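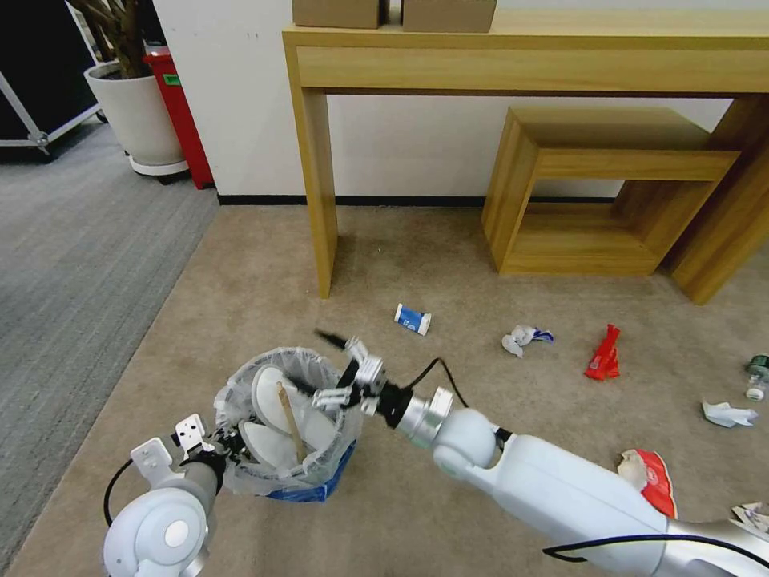
3 min read

Looking after carpet in a furnished room

Most wear on a bedroom or study carpet comes from three places: the spot where you sit, the strip between the door and the bed, and the patch next to the wastebasket. If you vacuum only once a week, do those properly and give the rest a quick pass.

Go slowly. Push the vacuum forward, pull it back over the same strip, then move over by half the width of the head. Finish with a few passes across the first direction. On a low pile, set the head low enough to touch the fibers but not so low that it is hard to push.

Empty the canister or change the bag before it is full. Check the brush roll for hair and thread once a month. Cut the hair off with a seam ripper, working along the groove in the roll, and pull it out with your fingers. Unplug the machine first.

Wastebaskets

Fold the liner well down over the outside of the rim. A liner that stops right at the edge slips in as soon as something heavy is dropped on it, and after that everything goes down the side. If yours is too big for the bin, twist the extra into a knot on the outside and tuck it under the fold.

Keep two or three spare liners flat in the bottom of the bin, under the one in use. Food plates, skewers and anything sticky should go out the same evening. A stick or skewer can poke through a thin bag, so snap it in half or wrap it in paper first.

Wash the bin itself now and then with dish soap and hot water, and let it dry upside down. Don't put it back on carpet while the bottom is wet. It will leave a ring, and a colored bin may leave some of its color. 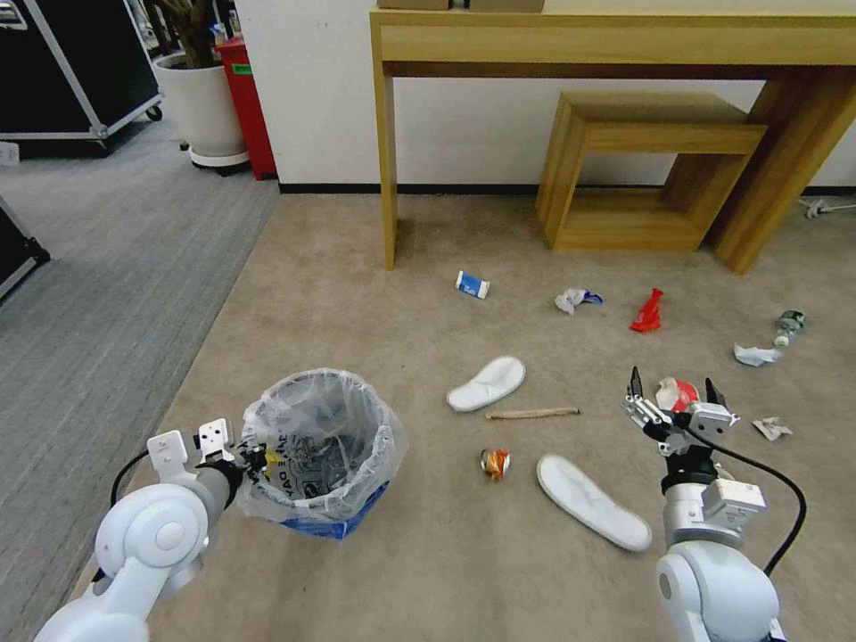
Lorside Residents' Club, Home Care Section

Before you vacuum, pick up by hand. Paper scraps, wrappers and bottle caps will block a hose faster than dust will. Start at the far wall and work toward the door, carrying the wastebasket along with you so you aren't walking back and forth. Coins and screws go in a pocket or a jar. Look along the join if two pieces of carpet meet, as grit settles there and the vacuum head rides over it. A crevice tool gets it out.

For spills, blot with a white cloth. Press, lift, turn the cloth, press again. Start at the outside of the spill and work in. Plain cool water comes next, a little at a time, and then a dry cloth with something heavy on it. Leave that for 40 minutes and look before doing anything else. Colored paper napkins can bleed when they get wet, so keep them away from a pale carpet.

Candle wax should be left to harden. Scrape off what you can with a spoon, cover the rest with brown paper and go over it with an iron on low. Move to clean paper as it soaks through. Don't try this on a synthetic pile without testing a corner behind the door. Geeta Lodhi melted a patch of hers the size of a playing card and now has a plant stand there.

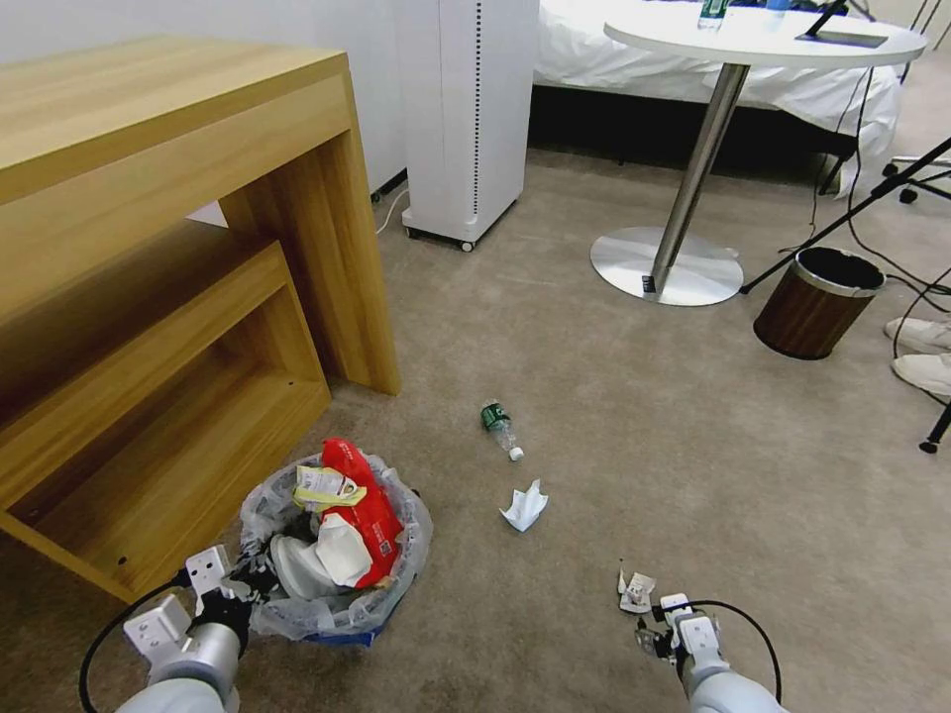

Clustedthorpe, December

Furniture dents are easier to deal with in winter, when most people have the heat on and a damp patch dries by morning. Move the leg a few inches over. Lay an ice cube in the dent, let it melt, and blot up the water. When the pile is just damp, lift it with the edge of a coin or a fork. Heavy desks with wide panel legs leave long shallow marks, and those need several cubes in a row and perhaps a second try the next day.

Lift a desk to move it. If you have to slide it, put the legs on upturned carpet scraps, pile side down, and pull from low on the leg. Dragging by the top loosens the joints.

Anything on casters should be rolled out of its spot each time you clean. Dust collects behind air purifiers and heaters in particular. While the unit is out, unplug it and wipe the cord. Run cords along the wall where you can, never under the carpet, and keep them out of the path of the vacuum.

Bed covers that hang to the floor pick up lint from the carpet. Fold them up onto the mattress before you start, vacuum as far under as the head will go, and let them down when the dust has settled.

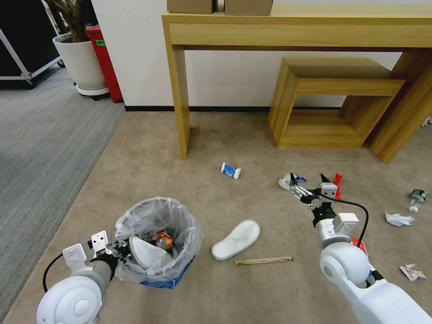

Console table with a smaller open frame tucked underneath

Low open frames under a table trap dust on the inner floor. Wipe with a barely damp cloth, with the grain, and dry right away. Unfinished wood marks easily.

Cardboard boxes are better on a table or shelf than on carpet, where they hold moisture against the pile. Plant pots need a saucer wider than the base, and the saucer should be lifted and checked underneath after watering.

Wipe baseboards from the top down with a dry brush before vacuuming, so that whatever falls gets picked up in the same round.

Tips for the next page can be left with Fahad Jadoon or Aarti Rawat. We are still short on rust stains.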